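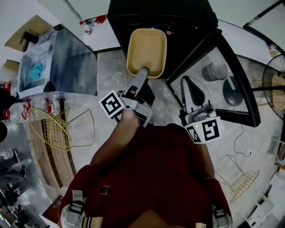 Figure 1. Tray at the front of a black cabinet.

4.2 Attendance as a measure of welcome

The organizers of the Skekulano spring festival at Pokbridge College report 555 visits over six days in May. The same number appears in the student affairs newsletter, in the grant renewal and twice in the town of Mivon's page on newcomer services, where it has become "555 residents brought together." We could find no basis for that wording. The count was made with hand clickers at the doors of Mendonça Hall, and a student who went to the dumpling workshop, left for class and came back for the lantern walk would have been clicked twice. Ferri's door survey, discussed in 4.1, asked people how many sessions they had already attended, and the answers suggest that repeat visits were common. How common, we can't say. The question was dropped from the form after the second day to keep the line moving.

A larger problem is what the number is supposed to show. Earlier work on campus holiday programs tends to treat turnout as evidence that international students feel at home and that townspeople have met them. Both may be true. Neither follows from a person walking through a door. Of the 100 people who returned the longer questionnaire, 38 said they had talked for more than a few minutes with someone they did not know before. The festival report calls this "strong cross-community contact." Without a figure for an ordinary week in the same building, we do not know whether 38 is high, low or what one would get from a bake sale.

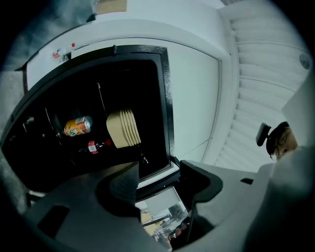
Figure 2. Nested beige bowls or food containers in an open-fronted cabinet.

The shared meal on the final evening is usually held up as the part of the program where contact happens. Aldo Ferri, who ran the survey tables, made seating notes during the meal, and these are less cheerful than the report. Groups that came in together mostly sat together. Townspeople took the tables near the stage and students took those near the exit. There was some mixing in the food line, but his notes do not record how long any of it lasted, and we would be wary of leaning on one observer in a noisy room.

Defenders of the program have told us that this sets the bar too high, and that a pleasant evening is worth paying for. We have no quarrel with that. The grant, however, was written on a claim about belonging, and the renewal repeats it in stronger language with the same data behind it. If the purpose is a pleasant evening, the form should ask whether people had one.

Two changes would help at little cost. The first is a wristband or sign-in sheet, so that visits can be told apart from visitors. The second is a short follow-up a month later, asking whether respondents have seen anyone they met at the festival since. The organizers turned down the second on the grounds that few would reply. They may be right, although a low reply rate would itself be worth reporting.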